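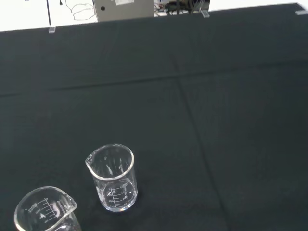 Glassware check, Wilach bench, 22/04/2026. The purpose of this entry is to record the condition of the beakers kept for the water transfer exercise. The white scale remains legible against the dark cloth, with 200ml, 150 and 100 all clear, and the cloth is therefore to be retained as the standard cover. It should be pressed before further use - the fold lines are still evident.

The set was received from Görtz under order line 205. Both beakers were washed and inspected for chips at the rim prior to use. None were found.
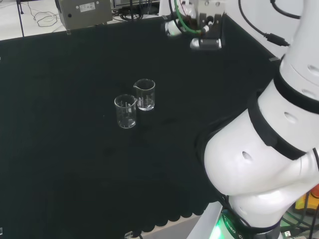

Beakers spout to spout; water in the right-hand one.

Volumes are to be read at eye level and entered in the Cisow log. The printed scale is adequate for this exercise but is not to be used for calibration - the 1000 ml cylinder is held for that purpose.
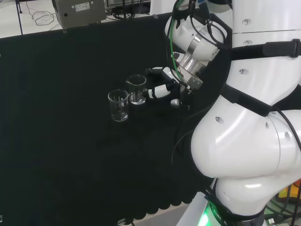
Roven Laboratory Services, Glassware and Bench Supplies

Only a small amount of water is needed. Beakers are to be emptied, dried and returned to shelf 2. Replacement stock will be reviewed in December.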